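Keeping a gaming desk sane: what works at my house

I run co-op nights out of my spare room, which means my desk takes a beating. Over the years I've picked up a bunch of little habits that keep the controllers alive and the snacks out of the keyboard. Most of them came from messing up first, so help yourself!

Clean your sticks before you blame them

If your character keeps wandering left while you're trying to line up a jump, don't order a new controller yet. Turn it off, pull the stick to one side, and run a cotton swab with a little rubbing alcohol around the base. Then do the other side, then roll the stick in big slow circles for a minute or so. I got through a whole season of Nogueira (the one with the awful grapple sections) on a pad I'd been ready to throw out.

If it still drifts after that, bump the dead zone up a notch in the game's settings. Small notches! Go too far and aiming feels like stirring oatmeal.

Give headsets a hook

I screwed a plain coat hook under the edge of my desk and it's the best use of a dollar I can think of. The headset stops getting sat on, and the ear pads stop picking up crumbs. Wipe the pads with a damp cloth after long sessions — no soap on the leathery kind, it makes them crack.

Save files: keep a second copy

I lost 594 hours of Urirton to a dead drive. Five hundred and ninety-four. My whole harbor town, the lighthouse, the goats, all of it. Now I copy my save folder to a thumb drive at the start of every month, and I keep the thumb drive in the kitchen drawer with the batteries, far away from the computer. Cloud saves are great until the cloud decides your older file is the good one, so check the time on both before you click anything.

Handle boxed stuff by the edges

Collector's boxes, board game inserts, steelbooks, all of it. Open the lid the whole way before you reach in, and work on a clear bit of table with the cables pushed back. 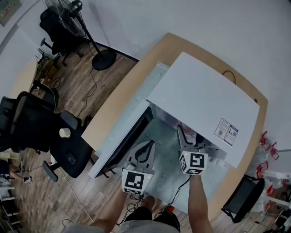
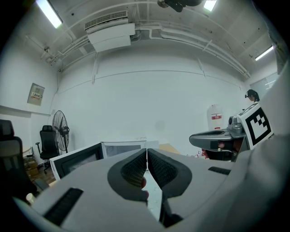 Stop the cable spaghetti

Bread bag ties. I'm serious! I save every one, and I write on the flat plastic kind with a marker: monitor, dock, lamp, that charger I'm never sure about. Clip it near the plug end so you can read it while you're crawling around in the dust.

For anything that has to cross the floor, run it along the wall even if you need the longer cord. Mwangi Ndung'u came over to play Flovidcombe one evening and took my router, my drink and a very late boss attempt down with one foot. We had 17 hit points left on that thing. I moved the cord before he'd even found his shoes.

Snacks that don't wreck the gear

Chopsticks for chips. Hayley Tindall got me into it and I felt silly for maybe ten minutes. Grapes are good too, and pretzels if you shake the salt off in a colander first. Keep drinks on a separate little table, lower than the desk, so a spill goes down and away from the keyboard.

If something sticky does get in the keys, unplug first, then pop the caps off and soak them in warm water with a drop of dish soap. Take a photo of the layout before you start. Let the caps dry overnight on a towel, and don't rush them with a hair dryer. I warped my space bar that way and it still squeaks.

Dust

Once a month, shut everything down and vacuum the vents from the outside with the brush attachment. I do mine on the same morning as the save backup, with the window open and a podcast going, and the fan noise drops enough that I can hear footsteps in Flovidcombe again.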